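Can a robot clear my dining table yet?

I have a test for any machine that claims it can do housework, and it's my dining table. I don't mean the table as it looks when guests are coming. I mean the table on a normal day, when somebody has been working at one end and eating at the other and the tea towel has ended up underneath the computer mouse.

People who write about household robots love the big jobs. Ironing! Cooking a roast! Making the bed! I'd be happy with something far duller. Pick up the mouse, put it somewhere sensible, fold the cloth, wipe the bit of table that was under the cloth. I could do it while on the phone to my sister and I wouldn't remember doing it afterwards. And yet I've come round to thinking it's one of the hardest things you could ask of a machine, and the trouble starts with the cable. 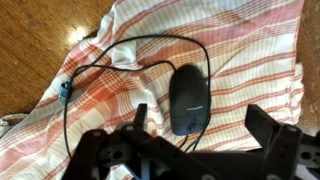
A mouse, its cable and a striped cloth: small job, lots of ways to get it wrong.

Think about what you know before you even touch that lot. You know the cable belongs to the mouse. You know that if you lift the mouse the cable will come too, and if a loop of it has got under a fold then the cloth will come as well, and possibly whatever is sitting on the far end of the cloth. So you give it a little shake, or you hold the cloth down with your other hand. (Your other hand! Most of the arms I've seen working are on their own, poor things.)

A cup is easy by comparison. A cup stays cup-shaped. You can show a machine 2000 cups and it'll have a pretty good idea what to do with the next one. Cloth has no shape of its own at all, it just has whatever shape you left it in, and a cable is the same only thinner and more spiteful.
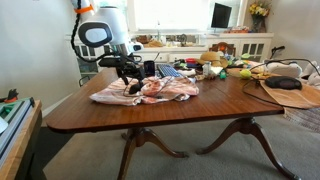 I got into a long argument about this in January with a friend who follows the business side of it all. He kept telling me about Jornby, which wants to sell an arm for the home, and Sartori, which already does a nice line in packing boxes. The Sartori people quote 89 good picks out of 78-odd different product types or some such muddle, I never did get the sum straight and I don't think he had either. My point was that boxes are kind. A packing line is built so that things turn up the same way round, in the same light, with nothing else in the way. I've worked on a shop floor (two years at Trernarlow, fitting handles) and half of my job was making sure the parts sat right before the next person got them. All that fuss goes on so that the clever bit doesn't have to be very clever.

A house does no such thing for you. The sun comes in through the window and bounces off the varnish. There's a hat where there wasn't one yesterday. There's a tennis ball, and a tennis ball will roll off if you so much as breathe near it, so now the machine has to be gentle as well as accurate.
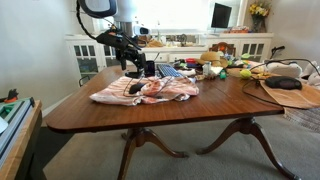
And then there's knowing what you want. If I ask my nephew to clear the table he knows the keyboard goes away and the flowers stay. He knows that a mug might still have tea in it and that you look before you tip. I never taught him any of that in so many words, he just grew up around tables. I think this is what the sales films skip over. They show you the hand closing on the object and everyone claps, but the hand is only part of it, and I'd say the deciding what to pick up, and in which order, is where I'd lose patience with the thing.

Am I against it all? Not a bit. I'd love one! My knees are bad and my hands are going the same way, and if a machine could do even the cloth and the mouse every evening, slowly, while I watched the news, I would give it house room. I don't need it to be quick. Tonus rents out a floor cleaner that takes all afternoon over one room and I know people who adore it. I just want it to finish without pulling anything off the edge, and to do that 500 times running, because once in a while isn't help, it's a party trick.

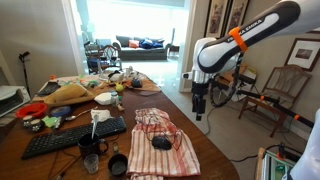 Andor Bognár wrote to me after I first grumbled about this and said I had the whole thing backwards. In his view we should stop waiting for machines that can cope with our mess and buy things that are easier for them, starting with a mouse that has no cable. He has already done it himself, he says, and put hooks up for the tea towels, and he reckons his kitchen is halfway ready for an arm that hasn't been made yet.

I can see the sense in that, and I did go and look at the price of a cordless mouse. But I've been tidying up for other people all my life and I'm not sure I want to start doing it for the robot. For now the towel stays where it is until I get up and move it.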